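Gingham

Gingham is a plain-woven cloth, usually cotton, in which dyed and white yarns cross at right angles to make an even check. It is among the cheapest patterned fabrics to weave and among the hardest to wear out, and these two facts explain most of its history. It has been used for tablecloths, aprons, school dresses, curtains, shirts, jam jar lids and the lining of picnic baskets, and it has been declared back in fashion so many times that one wonders when it was supposed to have left.

Name

The origin of the word is disputed, mostly by people who enjoy that kind of thing. The usual account traces it to a Malay word, often given as genggang, meaning striped or with spaces between. It is thought to have reached English by way of Dutch traders in the 1600s. A rival account points to the town of Guingamp in Brittany, which would be a neater story if the evidence were better. The Malay theory has the small problem that gingham is checked and the word means striped, but early imports of the cloth were often striped, and the name stayed put while the pattern moved.

Construction

The check in gingham is woven in, as opposed to printed on. A set of colored yarns and a set of white yarns alternate along the warp, and the same order is repeated in the weft. Where color crosses color, the square is solid. Where white crosses white, it is white. Where the two meet, the eye mixes them into a middle shade that was never in the dye pot. A two-color gingham therefore looks like three colors for the price of one, a bargain mill owners were quick to notice.

Woven gingham looks the same on both faces. Printed gingham has a pale back, and sewing teachers have been turning over hems to check for it for generations. Because the yarn is dyed before weaving, small faults in the count show up at once as a fat or thin row. Weavers called such a row by various names, few of them suited to a reference work.

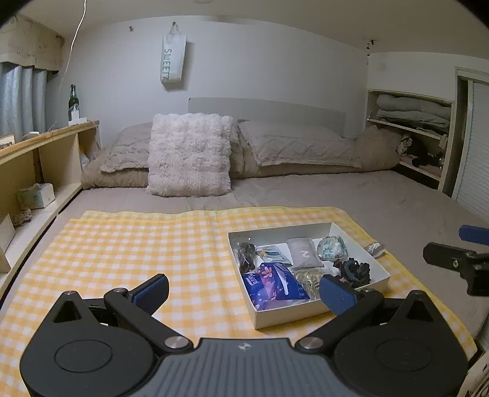

Noeline Faulkner
Contributing editor, household textiles

Sizes and types

Gingham is sold by the width of its squares. The smallest common size is one-sixteenth of an inch, which from across a room reads as a flat pastel and up close as a headache. The one-inch check is the standard for tablecloths, and larger sizes tend to be called buffalo check, though a buffalo check proper is a heavier cloth, often red and black, and its admirers do not like the two confused.

Other relatives include:

Tattersall: thin colored lines on a pale ground, forming open squares. Named for a London horse market and still worn by people who wish to seem near a horse.

Madras: a lighter cotton in uneven, many-colored checks, once prized for dyes that ran in the wash. Elsewhere this was known as a defect.

Windowpane: large squares outlined by single lines, seen mainly on jackets.

Seersucker gingham: a checked cloth woven with some yarns slack, so that it puckers. It does not need ironing, or at any rate does not reward it.

The Trullurby mill

Gingham was made in many small mill towns, and Trullurby is a fair case of how the trade went. Its single mill ran 400 looms at its height and wove little else, in blue, red, green and a yellow that the order books call "butter" in some years and "mustard" in worse ones. The pattern cards were kept by Glenys Grimshaw, head of the drawing room, whose notes in the margins are now the main source on the firm. She recorded 17 shades of blue and her low opinion of five of them.

The mill's best customer was Kingi, a chain of drapers that sold the cloth by the yard for school dresses. When schools turned to knitted shirts the orders shrank, and the looms were sold off over a single December. The building is now flats. The entrance hall has been tiled in a check, of the wrong proportions.

Care

Cotton gingham can be washed warm with like colors and pressed while slightly damp. Red is the least trustworthy shade and should be washed alone the first time. Yellow fades gently and tends to be forgiven for it. Cutting is easier than with most patterned cloth, as the rows serve as a ruler, but matching them at a seam is not easy at all – a side seam that is off by half a square will be noticed by every visitor who sews.

The squares are also used as a grid for embroidery. In chicken scratch, or snowflake work, crosses and loops are stitched over the checks to imitate lace. Warrick Henare's handbook on the craft gives 16 basic motifs and suggests beginners try one on a pot holder before promising anybody a tablecloth.

See also

Buffalo check
Chicken scratch embroidery
Oilcloth
Plain weave
Tartan (a separate matter, and best kept that way)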